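Small tabletop towel racks – wire or wood?

Parry forums > Home > Laundry and Linens

flundum_fan
Hi all! February is when my apartment gets damp and every hand towel I own starts smelling like a pond. So I finally got one of those little tabletop racks with the thin black wire rails, and I love it way more than a person should love a rack! It folds flat, it fits beside the sink, and I can lift it with one finger. What does everyone else use for small stuff? And how do you hang terry so it doesn't bunch up?

plurkar13
Welcome to the club! I have a wooden one, 14 inches tall, and I'd never go back to wire. Mine left rust spots on a cream washcloth and they never came out.

Natnael Seyoum
Wire all the way for me, sorry plurkar! A coated one won't rust unless the coating chips, so check the corners when you buy. Mine is nine years old and still fine.

On the bunching question, it's all in how you pick the towel up. Take the two top corners, one in each hand, and pull until the top edge is straight before it goes anywhere near the rack. Terry is grabby stuff and it catches on thin rails if you drag it across.
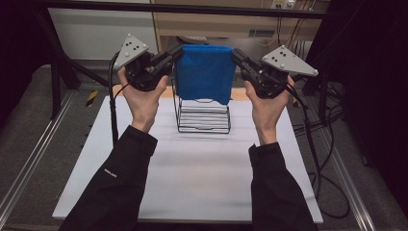
Then lower it straight down over the rail you want and let go of both corners together. If one side hangs longer, lift the whole thing and start over. Tugging on the low side just makes a ridge in the middle, and the ridge is the part that's still wet at bedtime.

evex_hannah
Oh, the ridge!! I've been fighting that ridge for years. Do you fold it over one rail or spread it across two?

Natnael Seyoum
Two if the rack is wide enough. You get a gap in between and the air can move through. Hand towels over two rails, washcloths over one.

plurkar13
I disagree on two rails. You use up the whole rack on a single towel! One rail, a good hard shake first, and flip it at lunch. Works great on my wooden one :)

flundum_fan
Tried both today. Two rails won for the thick blue towel, one rail was plenty for the thin kitchen ones. The shake does help – fluffier too!

evex_hannah
Plurkar, does the wood ever get moldy? I keep going back and forth.

plurkar13
Not so far. I wipe it down and stand it by the window when it's empty. I'll measure the gap between the dowels tonight and post it for you.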